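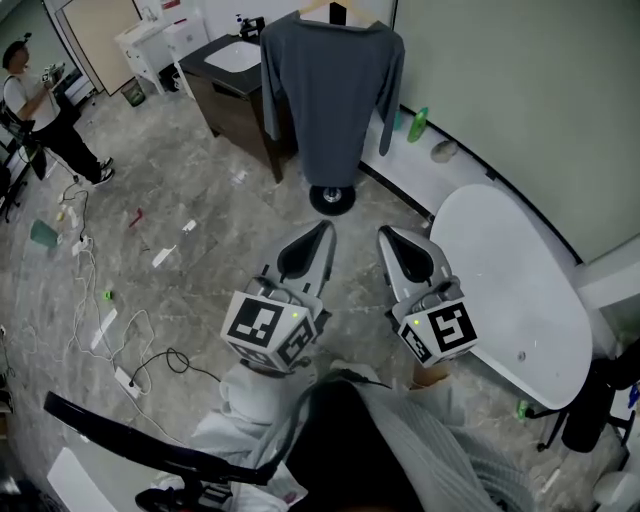

Vevine Town Council Special Election: Your Questions

Updated Apr 1, 2022

Why are we voting again so soon?

The Ward 2 seat came open when the last councilor moved out of town in the middle of her term. The charter says an empty seat with more than a year left on it has to go to the voters, so we get a real race, and it's a good one!

Who is running?

Two candidates made the ballot, Calum Innes and Inger Kragh. Both turned in their signatures with days to spare. Party labels don't appear on town ballots in Vevine, but you'll find a statement from each of them in the voter guide at the library and the town clerk's office. Read them, they're short and surprisingly lively.

How close was it last time?

Very! The seat was decided by 47 votes. If you've ever wondered whether to bother with a local election, please think about that number on your way past the polling place.

I live on Pinora Road. Am I in Ward 2?

Even-numbered houses are in Ward 2 and odd-numbered houses are in Ward 3. Yes, this means you and the people across the street may have different ballots. The line was drawn down the middle of the road when the wards were last changed. The clerk can look up your address over the phone.

What are the big issues?

Mostly the Ceteck site, the old factory lot by the river. Innes wants the town to buy it and put in housing with a public path along the water. Kragh would like to see it stay in private hands, with a zoning change that allows shops and small workshops. They also disagree on the bus. Innes would add an evening run, and Kragh wants to fix the morning schedule first.

Can I vote by mail?

You can, and you don't need to give an excuse. Ask the clerk for a ballot in person, by phone or by letter. Sign the outside envelope (the one people forget) and get it back before the polls close. A postmark isn't enough.

Can I sign up at the polls?

Yes. Bring an ID and something with your current address on it, such as a utility bill or a lease.

Will there be a debate?

There will, in the high school music room, later in April. It seats 70, so come early if you want a chair. Questions from the audience are welcome and take up the whole second half, which was by far the best part last time around.

How long does the winner serve?

Only until the end of the current term. After that the seat is up again with the rest of the council.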